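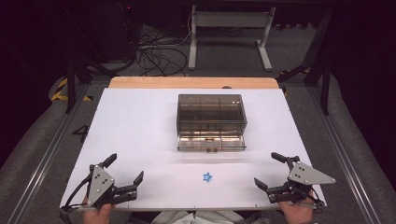 Have you tried switching off the overnight sync and counting one shelf by hand, support asked on Monday morning, and would you let us know whether the numbers still drift when nothing is talking to anything else?

Reply from the shop, 10:40 am

Thank you for getting back to me so quickly, and I'm sorry in advance for the length of this. I have switched off the overnight sync at Stoltville as you asked. I left it running at Jasville so we have something to compare against, and I hope that was all right. If it wasn't, tell me and I'll turn that one off too.

To go back over the trouble, now that I've had a night's sleep and can put it in better order than I did in my first message: we have two craft supply shops sharing one Frota account. Beads, felt shapes, buttons, ribbon, kids' party kits, the storage boxes people keep all of it in. Since the June update, the stock numbers for small items no longer match between the shops and the main list. Yarn is fine. Paint is fine. Ribbon is fine, bless it. Anything we sell both singly and by the pack is a mess.

The worst one is a button assortment. The main list says 993 on hand. The Stoltville screen says 238. We don't keep that many buttons anywhere, and both numbers change when we sell a pack, only not by the same amount.

Things I had already tried before writing to you:

Logging out and back in on both registers.
Restarting the back office computer.
Clearing the saved data in the browser (this made me type all our tax settings in again, so please don't ask me to do it twice!).
Deleting one item and adding it back. It came back with the old wrong number, which gave me quite a turn.

Support, 11:25 am

Thanks for all of that, it helps a great deal. Leaving Jasville running is fine. An item that returns with its old count after being deleted usually means there are two records with the same barcode and you are only seeing one of them. Could you go to Items, then Tools, then Find Duplicates, and tick the box for archived items? Please don't merge anything yet. Just tell us what comes up.

Reply from the shop, 1:15 pm

Well, you were right to have me tick that box. With it off there were no duplicates at all. With it on the list went on so long I had to go and get my reading glasses. It says 334 at the top, and nearly all of them are from the one supplier, Grovar. I looked at the first screenful and each pair is the same: one active record with the unit set to "each" and one archived record with the unit set to "pack."

I didn't archive those. I'm quite sure of it, as I'd have remembered an afternoon like that. We did bring in a new price list from Grovar the same week as the update, though, and now I'm wondering if the two things got tangled up.

The hand count is done too. I did the button shelf and the felt shelf. With the sync off, the Stoltville numbers stayed put through two sales and went down by exactly what we sold. So the register itself seems to be behaving – it's whatever goes on in the middle of the night that isn't.

Support, 2:05 pm

That matches what we suspected. The price list import created new records wherever the unit didn't match the one you had, and archived the old ones. That part is by design, though we agree the warning is easy to miss. The overnight sync should ignore archived records. For accounts with more than one location, it has been adding their counts back in.

Would you export your full item list and attach it here? The export stops at 3000 rows, so if you carry more than that, please do it by supplier and send only Grovar.

Reply from the shop, 3:30 pm

Grovar's export is attached. I had to do it twice. The first time I opened the file in the spreadsheet program to have a peek, and it chopped the zeros off the front of every barcode, so I threw that copy away and sent you one I haven't opened.

One more question while I have you. We're due to do the party kits this week, and each kit uses up pieces from several packs. Should I hold off on building them in Frota until this is mended? I can keep a paper tally for a few days. I've done it before and I have a nice clipboard.

Support, 4:10 pm

Yes please, hold off on building kits and keep the tally. Selling loose items and packs as normal is fine. We've made a change on our side so archived records are skipped for your account, and we've corrected the unit on the active Grovar records using your file. Please turn the Stoltville sync back on before you close tonight and check the buttons first thing tomorrow.

Reply from the shop, next day, 8:50 am

Good morning! Sync was on all night. The buttons now show the same number on the main list and at both shops, and the Stoltville figure agrees with what I counted. I did the felt shelf again as well and that agrees. The Jasville glass beads are still off by a few, but we had a bag split open over there and I'm inclined to blame the bag.

Could I ask for the import warning to be made bigger, or at least red? I do read the screens, I promise, but I clicked right past that one with the phone ringing and a line at the register.

Support, 9:20 am

Glad to hear it. We've passed along the request about the warning. For the glass beads, enter a manual adjustment at Jasville with the reason set to "damaged," and the main list will pick it up overnight. You can go ahead and enter your kits from the paper tally now, one batch at a time, with the oldest first. We'll keep this ticket open until the kits are in.

Reply from the shop, 4:45 pm

Kits are all in and the pack counts went down as they should. Please go ahead and close this, and thank you both for your patience with me.

Status: Closed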